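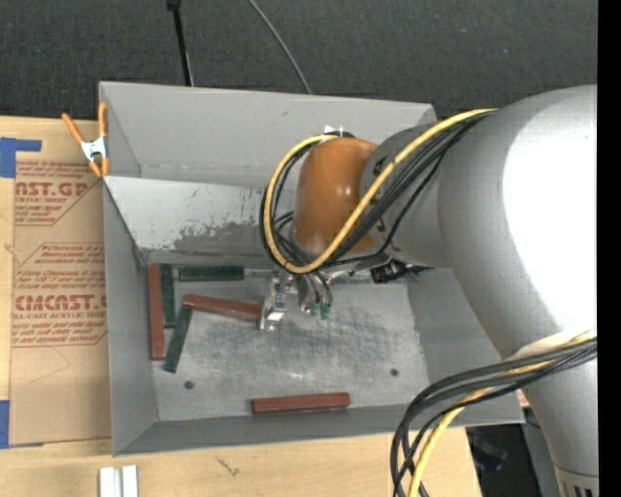 Bins, blocks and a great deal of patience

I promised Brigitta I would write something about the block bin before I forgot what it was like in the early days, and as I have a pot of tea and a free evening, it may as well be now. It's a long one, I'm afraid. Those of you who come here for the allotment posts can safely skip ahead to next time (the broad beans are doing well, thank you).

Most of you know that since January I have been helping with the gathering at Plasik, where a small group of us is trying to teach an arm to take things out of a bin. When I tell people this at parties they imagine me writing clever code. I don't write any code at all. I make examples. I set out the blocks, I guide the arm to one of them, I bring it out, I put it down, and all of that gets saved so that the learning system can chew on it overnight. Then I do it again. It is a bit like teaching a child to lay the table, if the child could only learn by watching you lay it 2,048 times.

That is the number we settled on for the first full set, by the way. Jonas likes his numbers to be powers of two and none of us had a better suggestion.

Why blocks?

I asked this on my first morning, having rather hoped for something more exciting. Bram's answer was that a plain narrow block has all the troubles of a real part and none of the distractions. You can tell at a glance whether it has been picked up well or badly. It lies flat and it leans on its neighbour. It tucks itself along a wall so neatly that there is hardly any room to get hold of it, and I have come to think of blocks along the wall as the sulkers of the family.

We use two colours, a reddish brown and a dark green. The arm isn't asked to care about the colour yet, but it will be later, and Bram wanted the examples to be useful for both jobs. I'm glad of it for my own sake too, as it makes it much easier to talk over your shoulder. "The green one at the back" is a good deal quicker than "no, the other one, next to that one, no, the other other one."

The business of making a mess

Here is something I got quite wrong to begin with. I am a tidy person. Given half a dozen blocks and a bin, I will put them in nicely, and even when I think I am being careless I leave a sort of path between them. Jonas looked through my first afternoon's work and very kindly pointed out that I had hardly made one heap. Every block had its own bit of floor, and the arm was going to grow up believing that blocks were polite.

So now I tip them in from a plastic tub and keep my hands to myself. If two of them land side by side and touching, they stay that way. If one comes to rest across the end of another, with one end up in the air, so much the better - that's a layout I would never have thought of making, and the system needs plenty of those. I am allowed to tip again only if something has bounced out on to the table.

Going for the awkward one

The other habit I had to lose was always going for the easiest block. It's only natural. There is nearly always one lying on its own with space all round it, and your hand drifts towards it before you have thought about it at all. But if every example begins with the easy block, the hard ones only ever get picked when the bin is nearly empty and there is nothing left leaning on them, and by then they aren't hard any more.

Balthasar's cure was a pack of cards. We turn one over before each go, and it tells us which sort of block to start with: touching another, lying across another, against a wall, or on its own. That makes four sorts, matching the four suits, and I am absurdly fond of the system. Hearts is "against a wall". I have developed a real dread of hearts.

When I do go for a wall block, the trick is to come in slowly and let the gripper settle before closing. I used to hurry this part, feeling that somebody must be waiting for me. Hurrying gets into the examples, though. We had a week when the arm, left to itself, would make a lovely smooth approach and then give a little snatch at the last moment, and it took us an embarrassing while to work out that the snatch was mine. Ragnheiður played back a stretch of my goes next to a stretch of the arm's and there it was, clear as day. I felt as one does on hearing one's own telephone voice.

What we keep and what we throw away

I had assumed that anything fumbled would be thrown out, and some of it is. If I knock the bin itself, or forget what the card said and pick the wrong sort, that go is marked and left out. But a slip that I put right is kept. Say the gripper closes on a corner and the block twists away, and I back off, line up afresh and lift it properly. Jonas is very keen on those. An arm that has only ever seen perfect goes has no idea what to do once something has slipped, and it will carry on solemnly to the end holding nothing at all. I have watched it do this. It was very dignified about it.

The rule is that you must never slip on purpose. Bram tried, to get the numbers up, and his pretend slips looked so much like acting that we dropped the lot.

The bin

People who visit always remark on how scuffed the bin is. The floor of it is scratched all over, with bright patches here and there that catch the light, and I know Brigitta was tempted to order a nice new one from Limik. I was on the side of keeping it. Bins in real workshops look like this one, and I would sooner the arm learnt among scratches and glare now than be startled by them later. The metal does throw back a good deal of light, so we note down whether the blinds are open or shut for each batch, and try to have a fair share of both.

The clamp on the back rim stays put as well. I mention it only because I once moved it to wipe down and was told off, quite rightly. Whatever is there for one batch ought to be there for the whole of it, and if it does have to change then it goes in the notebook.

How it feels to do this for a day

Slow, mostly, and rather peaceful. On a good day I can do around 70 goes before my shoulders begin to complain, and I have learnt to stop when they do. Tired examples are poor ones, and they are much harder to spot afterwards than the plainly bad ones. We swap over every couple of hours, and I think it helps that we all have different ways about us. Balthasar comes in from high up and drops straight down. Ragnheiður likes a long sideways sweep. I dither above the bin, apparently, though I prefer to call it considering.

We did wonder whether we ought all to do it the same way. For now we've decided on a loose agreement: fingers open before you go below the rim, one block at a time, lift straight up until you're clear. In between you may be yourself. If the arm starts getting muddled between our styles we shall have to be stricter, and I expect I'll be asked to consider less.

Next up is the colour job, where it has to take out the green ones and leave the brown ones where they lie. I'm told this will need a fresh pack of cards, and Ferraro has asked to come over and watch the first day of it, so I had better practise my hearts.

If you've done this sort of work yourself, do write and tell me how you kept your layouts from all looking alike. I would especially like to hear from anyone who has found a gentler way with blocks along the wall.

Posted 6/4/21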